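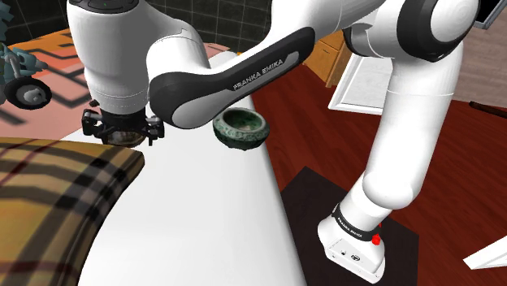 Progress report: equipment planning for the bedroom tidying project
Prepared for Munther Rawashdeh, Fundell
Period ending February

1. Where we stand

The simulation stage you funded is under way, and it is the basis for the purchase request we will send next. No hardware has been bought. All runs so far use a simulated Franka Emika arm and a two-finger gripper at the bedside, with small household objects set out on the bed. I-seul Bang built the room and maintains it. Widad Qaisi runs the trials and keeps the log.

The log now holds 455 completed runs out of the 3,000 in the plan. That is behind schedule. Two weeks went to a licensing problem with the Chamoun workstation, which has been fixed. Runs now go overnight, starting at 6 p.m., and Widad expects to catch up without extra money.

2. What we are planning to buy

Arm. We are asking for one arm, down from two in the original proposal. The second was meant as a spare, and a service contract covers the same risk for less.

Gripper. We have quotes from Velo and Flurkden. The Velo unit is cheaper but ships with one set of fingers, and replacement sets are priced separately. Flurkden includes spares and quotes a delivery time of 18 weeks. Gilang Tarigan is checking whether either firm will lend us a unit for testing before we commit.

Mounting. The proposal assumed a fixed base on the floor beside the bed. We would like to keep that, but reach across the mattress has to be confirmed first – a rolling base would need its own budget line and a safety review.
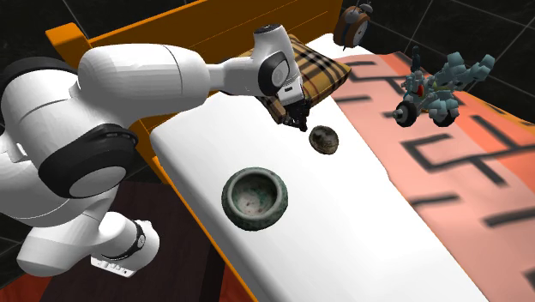
3. Objects and room

The test set mixes shapes on purpose. The current layout has a bowl on the bare mattress with a smaller brown object near it, and an alarm clock and a toy figure farther off. A real set will be bought secondhand and charged to consumables. We also need a bed, bedding in more than one pattern, and a lockable room. Munther Fakhoury has offered space on the ground floor and is waiting on a decision about power outlets.

4. Cameras

The proposal had one overhead camera. We now want to add a close camera near the gripper, as the close view shows rim and surface detail that we expect to need for choosing a grasp. The extra cost can come out of the savings on the second arm.

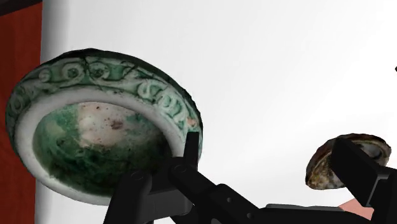 Close view in simulation: bowl at left, shell-like object at right, gripper parts in the foreground.

5. Open items

Loan units: Gilang to report on both vendors.
Reach check for the fixed base: I-seul, 7 bed positions to test.
Room and power: Munther Fakhoury.
Revised budget table: to follow once the gripper quotes are final.

We ask that Fundell hold the equipment funds in the current budget year until the gripper choice is made.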